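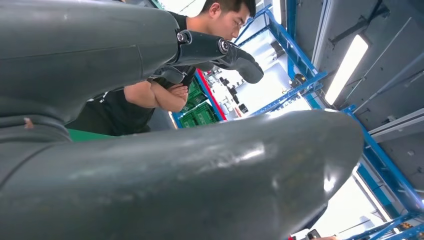 Skondville

Skondville is a small mill town on the east bank of the Baudry River, 2 miles below the falls at Triresmont. Population 1088 at the last count. Known mainly for its felt works, the footbridge, and a yearly spring flood that gets into most of the cellars on Water Street.

Name

Origin unclear. Older maps have Skond's Ville, Scondvil and once just "The Felts". Usual story is a ferry keeper called Skond, who may or may not have existed. No grave, no deed. The spelling with a k was fixed when the post office opened and hasn't changed.

Geography

The town sits on a narrow shelf between the river and a steep wooded ridge. Three main streets run paralell to the water: Water Street, Middle Street and Back Street. Everything else is lanes and steps. Soil is heavy clay, poor for grain, decent for pears. The ridge blocks the afternoon sun from late fall on, so the lower streets ice up early and stay that way.

Drinumero Creek comes in from the north and joins the Baudry just above the footbridge. Usually ankle deep. In April it is not.

History

Early settlement was on the ridge, away from the water. A few farms, a chapel, a lime kiln. The move downhill came with the first fulling mill, which needed the creek. Housing followed, most of it put up fast and in the same plain style: two rooms down, two up, brick front, timber back. A good number still stand on Middle Street.

The felt works opened next to the fulling mill and soon swallowed it. Hat felt first, then piano felt, then padding for saddles and harness. At its peak the works had 200 people on the books, with two shifts and its own fire company. Wool came down the river by flatboat until the rail spur was finished.

Hat felt fell off as hats did. The works cut one shift, then sold the upper sheds. Piano felt kept the place alive longer than anyone expected. Production ended when the last owner retired and no buyer came forward. The lower sheds are now storage, a furniture workshop and a bakery. The chimney was taken down to half height after a storm cracked it.

The footbridge

Iron, single span, 80 feet long. Built for mill workers living on the west bank. Replaced a rope ferry that ran only in daylight. The deck was planked in oak and has been relaid several times, most recently in pine, which wears faster and is a sore point locally. Narrow. Two people can pass, two people with bicycles can't.

Derek Cropper's short history of the river crossings gives the fullest account of the bridge, including the toll (dropped after four years) and the long argument over who should paint it. The county and the town each said it was the other's. It went unpainted for most of that time.

Flooding

The Baudry rises quickly when snow on the upper hills melts with rain on top. Water Street has been under water more times than the town record shows, as the record skips several decades. High water marks are cut into the corner stone of the old bank. The top one is level with the door handle.

A low wall along the river side was added later and helps with ordinary years. It does nothing about the creek, which backs up behind the town and comes in through the drains. Residents keep little of value below ground level, older houses have iron rings in the cellar ceilings for hoisting barrels clear.

Economy

Mostly commuting now, to Triresmont and beyond. Small trades in the old works. Pears are still grown on the lower ridge, sold fresh or as a dark pear butter that is cooked overnight with no sugar added. Some weekend trade from walkers on the river path.

Transport

The rail spur is gone, its bed is the path. One road in from the north, one from the south, both liable to close in a flood. Bus to Triresmont, morning and evening, no late service. Nearest station is at Triresmont as well.

Culture

Felt Day is held in spring once the water is down, so the date moves. Stalls, a race over the footbridge and back, a supper. Children wear felt caps made from offcuts, red for the upper town and grey for the lower, though the rule is loosley kept.

See also

Baudry River
Drinumero Creek
Felt making
Triresmont

This page was last edited on May 5, 2020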